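Capítulo 3
De dónde salen los ejemplos

Cuando empecé a dar clases de aprendizaje por demostración cometía siempre el mismo error: dedicaba semanas al modelo y dejaba los datos para la última tarde (sí, la última, y con prisas). Los alumnos salían sabiendo ajustar una red y sin haber grabado jamás un solo agarre. Este capítulo quiere remediarlo, así que deja el teclado un rato, que vamos a hablar de cajas, de cinta adhesiva y de mucha paciencia.

Mi primera colección seria la hice en Groltville, dentro de un proyecto llamado Tretell. El plan cabía en una servilleta: un brazo, un recipiente, unos cuantos objetos y 1.000 intentos de agarre. Terminamos con 2.902, y todavía hoy me parecen pocos. Los primeros 64 los tiré enteros, ¡qué dolor!, porque había anotado el resultado de cada intento pero no la posición de la pinza al cerrarse. Si te quedas con una sola cosa de estas páginas, que sea esa: decide qué vas a registrar antes de mover nada.

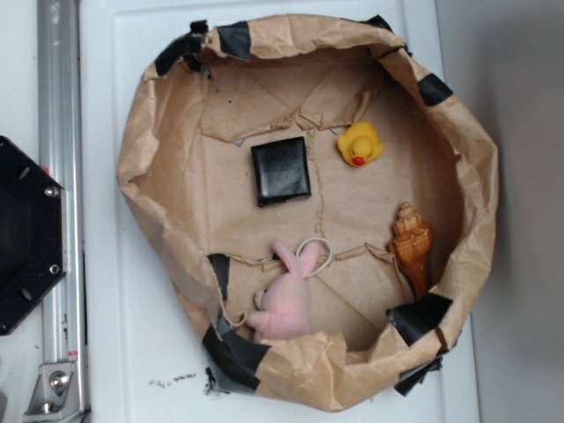 La elección de los objetos merece su propio rato. A mí me gusta mezclar lo blando con lo duro y lo mate con lo brillante, y meter siempre alguna forma rara que no tenga un lado bueno por donde cogerla. Un peluche cede cuando lo aprietas y perdona un cierre algo torcido; una caracola no perdona casi nada. Si solo grabas cubos, tu sistema aprenderá cubos, y luego vendrán los disgustos.

También conviene variar la colocación entre un intento y el siguiente. En Tretell lo hacíamos a mano y, al repasar los registros en octubre, descubrí que yo dejaba casi siempre las cosas hacia el mismo lado. El modelo lo había notado mucho antes que yo, claro.

En el apartado 3.1 veremos cómo es un registro por dentro, campo a campo, con el formato Detent. Ten a mano papel y lápiz: lo primero que te voy a pedir es que escribas qué significa para ti que un agarre haya salido bien.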